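How to move a tortoise into a table without a family row

Tortoises live for decades and remember every slight, so it pays to get the housing right. A tortoise table is an open-topped box on legs. Ours houses Barkik, a Hermann's of fixed opinions, and was built in an afternoon by my neighbour Anneli Ojala, who owns a better saw.

1. Pick the spot

Choose a draught-free corner, near a socket and away from the dog. A sunny windowsill sounds kind until August, when it becomes an oven.

2. Build the sides high

Tortoises climb. They do it badly, but they have all day. Make the walls at least twice the length of the shell and cap the corners, where most escapes begin.

3. Lay the floor

Mix topsoil and play sand, then spread it deep enough to dig in. It should clump slightly when squeezed. Barkik moved all of his to one end by teatime — I now consider this his side of the bargain.

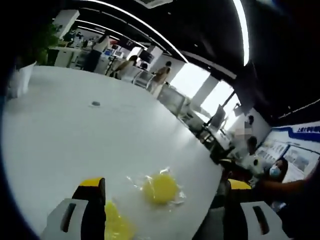
4. Hang the lamps

Put the basking lamp at one end only, so there is a cool end to sulk in. Run both the heat and the UVB for 12 hours a day on a timer. Check the spot beneath with a proper thermometer, as your hand is a poor judge.

5. Introduce the tenant

Set him down in the middle and go away. Look in after 20 minutes. If he has buried himself, leave him buried and offer dandelions in the morning.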